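Divided trays for all the little stuff on your desk

I've been on a small-things kick since May, when I finally got fed up with my desk drawer. You know the kind of drawer! Tea bags, mints, a spare charger, three dead pens and a cough drop that had come out of its wrapper (I'll spare you). What fixed it was a cardboard tray with dividers, the sort that comes inside a box of glassware or Christmas ornaments. I had been flattening those for years and putting them out with the recycling.

Save one next time. Then get a sharp knife and a ruler and trim the sides down until you can see into every cell from your chair. Mine were way too deep at first and I kept fishing around for things with two fingers. If the partitions wobble, run a little white glue where they meet the bottom and leave it overnight with a book on top.

A few things I've learned by doing them wrong:

Leave some cells empty. I filled every single one the first day and by the end of the week new stuff was piled on top.

Put wrapped snacks and packets in standing up if they'll go, with the end you recognize facing you.

Keep the tray on the side of your writing hand and the laptop on the other. My friend Torunn Lie is left-handed and has hers the opposite way around, and I reach for the wrong spot every time I visit.

Crumbs collect in the corners. Tip the whole tray over the trash and tap the bottom, then go in with a dry paintbrush. Don't use a damp cloth on cardboard, I lost a good one that way.

If you need more room, two short trays side by side are easier to live with than one huge one. I cut down 8 of them for a craft fair table once and my thumb was sore for days, so change the blade before it gets dull.

And keep the floor by your chair clear too, or the stuff from the desk just migrates downward.
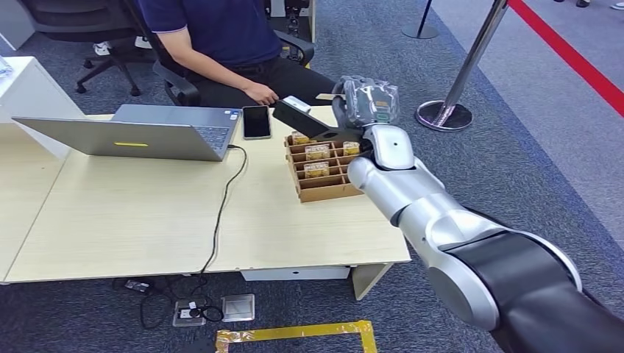
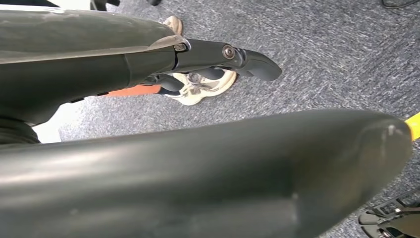 How do I stop a light cardboard tray from sliding around on a smooth desk?

Cut a piece of rubbery shelf liner a little smaller than the bottom and set the tray on it. Two strips of the same liner, one at the front and one at the back, work fine if you only have scraps.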